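Research > Student Projects > Nadov Kitchen Challenge
4 min read

3.2 Simulated tasks

The student team, led by Rupert Ortner, trained a single policy on 2627 simulated episodes from the Nadov kitchen set. Both tasks centre on the refrigerator, and the arm model is the same in each. 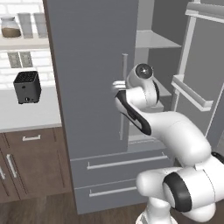 Door opening was scored from joint angle alone. Grasps on the vertical bar handle were counted as valid only if both fingers stayed in contact — a stricter rule than the one used by the Clurnov entry.

Reaching between the shelves was harder to score. Small objects, such as the orange-brown ball on the upper shelf in Figure 2, were given simple collision shapes to keep the physics stable.

Figure 2. Gripper at the open refrigerator, simulated view.
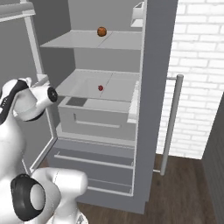 3.3 Evaluation

Each task was run 54 times with fixed seeds.

2 comments · 54 shares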